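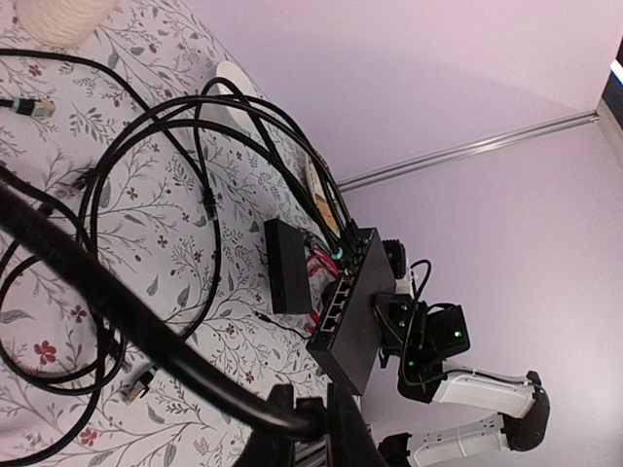
Writing the Obituary Before the Florist Calls
Speaker notes, Dalisay Hall, March 7, 2025

Opening

Thank them for coming out on a Friday-casual sort of topic. Wait for the laugh. If none, move on quickly.

Ask who has written an obituary. Then ask who wrote it after midnight, with a cousin on the phone arguing about a middle name. Same hands, usually.

Say up front: I spent 32 years on the notices desk at the Wusier Courier. I have read every way there is to say "died." Went home, went fishing, was promoted. One man "clocked out." His wife picked that and she was right.

What the paper needs

Full name, including the one people used. If the whole town called him Buster, the whole town will skip right past Leonard.

Age, town, date of death. Families forget the date more often than you'd think.

Service time and place. Check with the funeral home first. We once sent a good part of Endomia to the wrong church, and they stayed for the other fellow's lunch.

Cost. The Courier charges by the line and the first 6 lines come with the Kudel Funeral Home package. After that, every grandchild costs money. Pause here. Let them do the arithmetic. 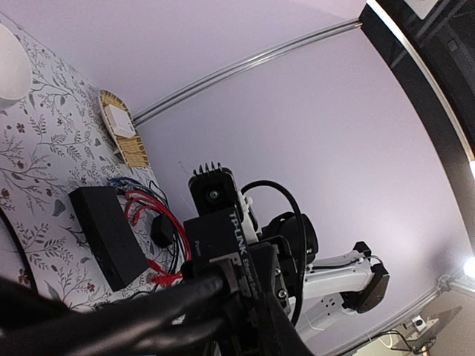
The family list

Slow down for this part, it's why they came.

Survivors first or preceded-in-death first, either is fine, but pick one and stay there.

Ex-spouses: the living decide. Read the draft aloud to two relatives who don't get along. If both are mildly annoyed, print it.

Stepchildren go in by name. I took the calls when they didn't.

Pets are allowed. Put the dog last or the brother-in-law will notice he came after it.

The middle part

People freeze here and write "loved life and family." So did everyone on the page that day.

Ask one small question instead: what was on her kitchen table? What did he complain about? My favorite notice ran in September, years ago, and said only that she returned casserole dishes full.

Skip the resume. Keep the job he talked about at supper. 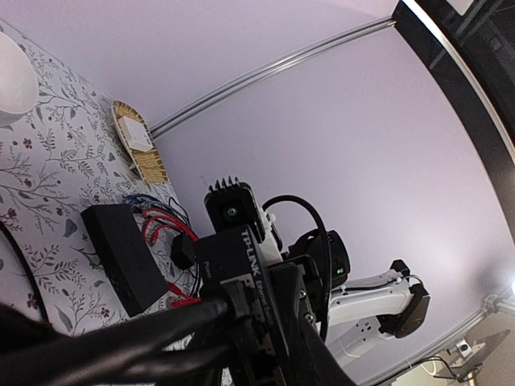

Woven oval against a leafy print

Handout and questions

Blank forms by the door. Take two, one for you and one for whoever will lose theirs.

Somebody will ask if it's morbid to write your own. Answer: it's cheaper, and you get to pick the photo.

If asked about online memorial pages, say they're free until they aren't, and print a copy.

Stop on time. Coffee is at the back.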